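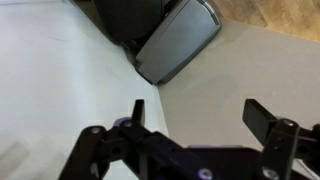

手首カメラのみでの模倣学習データ収集、境界付近の把持が安定しない件

投稿者:nezumi_ban
2020年5月22日(金)
Harkeroのアームに二指グリッパを付け、遠隔操作で実演データを集めています。現在500エピソード。入力は手首カメラのRGBと関節角、出力は手先の差分姿勢です。
白い面と明るいグレーの面が接している付近で、学習後の方策が降下の途中で止まります。片方の面だけの配置では再現しません。画像は該当エピソードの1フレームです。色差が小さいので、境界の位置が特徴量に乗っていないのではと疑っています。
エピソードを増やすべきか、カメラを足すべきか、意見をください。

投稿者:kado_R3
止まるときの指令値は出ていますか。ゼロ付近に張り付くのか、正負で振動するのかで原因が違います。

投稿者:nezumi_ban
ゼロ付近です。z方向の差分がほぼ出なくなり、そのままタイムアウトします。

投稿者:kado_R3
それなら実演側の停止区間を先に見たほうがいいです。操作者が境界の手前で位置合わせのために手を止めていると、その静止フレームがそのまま「ここでは動かない」という教師になります。うちはTremutentの収集ツールで、手先速度が閾値以下の区間を間引いてから学習に回しています。

投稿者:Aravind Bhat
間引きには反対です。把持直前の静止には意味がある場合が多く、一律に落とすと指を閉じるタイミングが早まります。11月に同じことをして、100エピソード分を元データから作り直しました。
画像について言えば、指の間の開きに境界線が入っていて、左の指先が白い側、右の指先がグレー側にあります。構図としては悪くない。問題があるとすれば露出でしょう。自動露出のままだと、白い面の占める割合でグレー側の見え方が変わります。固定していますか。

投稿者:nezumi_ban
自動のままでした。ホワイトバランスも自動です。

投稿者:Aravind Bhat
両方固定してから取り直してください。

投稿者:tsubame88
カメラ追加に一票。手首視点はグリッパ自体が画面の下側をかなり占めるので、境界に近づくほど手掛かりが減ります。俯瞰を1台足せば済む話では。

投稿者:kado_R3
>>tsubame88
済みません。既存の500には俯瞰がないので、混ぜるなら欠損の扱いを決める必要がある。全部捨てるなら別ですが。

投稿者:tsubame88
露出を固定して取り直すなら、どのみち旧データとは分布が変わるでしょう。捨てる前提なら今が足しどきだと思います。

投稿者:kado_R3
露出の差は輝度の拡張である程度吸収できます。視点の欠損とは同列に扱えません。

投稿者:sundaram_user
横から失礼。Sundaramの付属スクリプトで収集しているなら、画像と関節角のタイムスタンプを確認してください。古い版は画像側が5フレーム遅れて記録されます。降下中にずれると境界の位置と手先高さが対応しません。

投稿者:nezumi_ban
スクリプトはLerkikのものですが、同期は見ていませんでした。確認します。
方針としては、まず同期の確認、次に露出とホワイトバランスを固定して境界付近だけ100エピソード追加。停止区間は落とさず、長さの分布だけ出してみます。カメラはその後で考えます。

投稿者:Aravind Bhat
追加分は開始姿勢を散らすこと。境界に対する手首の角度が毎回同じだと、100取っても実質は数本です。

投稿者:nezumi_ban
今の実演はほぼ同じ角度から入っています。yawを振って取ります。

投稿者:nezumi_ban
同期の結果だけ先に。ずれは1フレーム未満でした。停止区間は境界付近のエピソードのほうが明らかに長いです。ヒストグラムは後で貼ります。

投稿者:kado_R3
やはり停止区間では。全部落とせとは言わないので、上限を切った版と切らない版で比べてください。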